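The Second Pane

Natália Matoušek measured the opening again and wrote 14 in the margin, meaning millimetres, meaning the amount by which the left jamb leaned away from plumb. The drawing from Plirkholm allowed 3.

"It was hung in December," said Isamu Sakamoto. "Everything in this house moved in December."

She set the level on the sill and waited for the bubble. 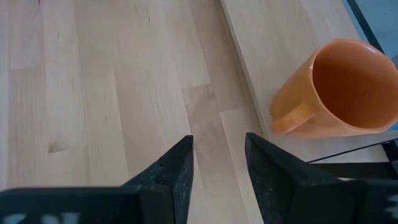
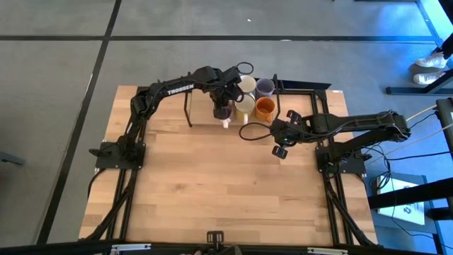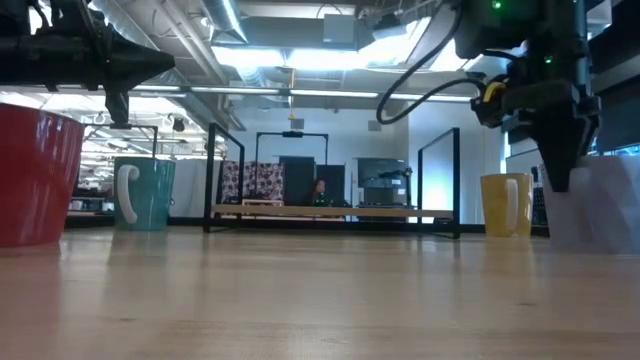
The sash was a Zullitz, the older pattern, with 16 panes and a weight on each side. One cord had been replaced with washing line. She cut it, lowered the weight into its pocket and drew out the second, which came up with a strip of paper wound tightly round it and tied.

Isamu unrolled the paper on the sill. It was a list of widths in pencil, top to bottom, signed by Chiyo Iwasaki. Every figure was correct except the one for the second pane, which was 2 short.

Natália took the pane's width with the steel rule. The paper was right. The glass had been cut small and the gap filled with putty, very neatly, and painted over.

"She knew," said Isamu.

"She recorded it."

He asked whether they should order a new pane. Natália considered the putty, which was hard and had no cracks in it. She copied the list into her own notebook, wound the paper back round the weight and tied it — the same knot, as near as she could manage.

Then she threaded the new cord and asked him to hold the sash.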